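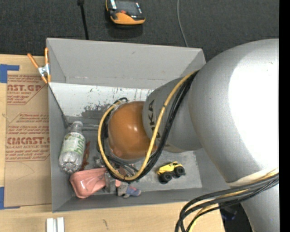 Section 4. Setting Up and Looking After the Gray Bins

Read this section before you put anything in a bin. It replaces the two-page sheet that came with the Polico benches, which told you to "load as desired." We tried loading as desired for one winter and do not recommend it.

4.1 Placing the bin

1. Clear the tabletop and wipe it down. Grit under a bin scratches wood, and the light tops show every mark.

2. Set the bin on the table with the long side facing you. Lift it by the outside. Dragging it is quicker and leaves lines.

3. If the bin is going to overhang the table, press down on the overhanging side with one hand. If the opposite side lifts at all, move the bin further onto the table and try again.

4. Repeat the press test with the bin loaded. A bin that passes empty may fail with everything heaped on the wrong side.

Caution: The Polico sheet says the bins are "self-stabilizing." We have found no feature that would do this. Do the press test.

Note: Keep carpeted areas free of parts. Small items dropped on dark, textured carpet are hard to find, and the vacuum usually finds them first.

4.2 Checking the bin before use

1. Empty the bin completely. Tip it over a tray if you have to.

2. Run a dry cloth along the base of each wall. Loose dust should come away. Scuffs will stay.

3. Look at any sloping panel inside. Dark scratches and drip marks are normal after a few months. Raised edges, cracks or anything that catches a fingernail are reasons to take the bin out of use.

4. Look at the floor of the bin. A worn, mottled floor is acceptable. A floor that flexes when you push on it with your thumb should be reported.

Note: Several people have asked whether a scuffed bin ought to be replaced for the sake of appearance. Rirkow, who supply the bins, would certainly say so. Our oldest ones look terrible and hold things just as well as they did when they were new.

4.3 Loading

1. Start with a small group of objects. You can add more later, and it takes longer to remove them than you would think.

2. Put heavier objects in first and set them down by hand. Do not tip them in from a box.

3. Leave space between the objects and the walls on at least two sides. Things wedged into a corner tend to stay there.

4. Keep the total under 18 kg. The molded label on some bins gives a higher limit. Doğukan Baysal put 46 kg in one as a trial and the walls bowed enough to see from the doorway, so we stay with the lower number.

5. Check that nothing stands higher than the rim.

Caution: Do not load or reach into a bin while powered equipment at that table is switched on. Switch off, wait until everything has come to rest, and then put your hands in. "It was only for a second" appears in the accident book more than once.

4.4 Cleaning

1. Empty the bin and take it to the sink.

2. Wash with warm water and ordinary dish soap, using a soft brush. Work from the rim down to the floor.

3. For dark scuffing, try a damp melamine sponge with light pressure. Stop after a minute. If the mark is still there, it is going to stay.

4. Rinse, turn upside down and leave to dry overnight.

The Caron cleaning concentrate (420 ml bottle, blue cap) is sold as a scuff remover. Necati Başaran used it on one half of a bin and dish soap on the other, then asked the rest of us to say which was which. Most guessed wrong. There are still bottles in the cupboard and you are welcome to use them up, but please do not order more.

Caution: No scouring powder, wire wool or solvent. They take the surface off, and the rough patch that remains picks up dirt faster than before.

4.5 Storage

1. Stack empty bins with a sheet of paper between each pair. Without it they grip each other and take two people to separate.

2. Keep stacks below shoulder height.

3. Store away from radiators. One stack warped in December and none of those bins has sat flat since.

Note: Darnska make a fitted lid for this size. It costs 89 each, keeps out dust and slides off if you tilt the bin. A clean towel keeps out dust too.

4.6 If something is wrong

Bin rocks on the table: check underneath for grit or a stray part, then check the base for warping.

Objects collect at one end: the table is probably out of level. Adjust the feet before blaming the bin.

Marks come back soon after cleaning: they are wear. Leave them alone.

Bin smells of cleaner: rinse again and dry it outdoors if the weather allows.

For table leveling, go to Section 5.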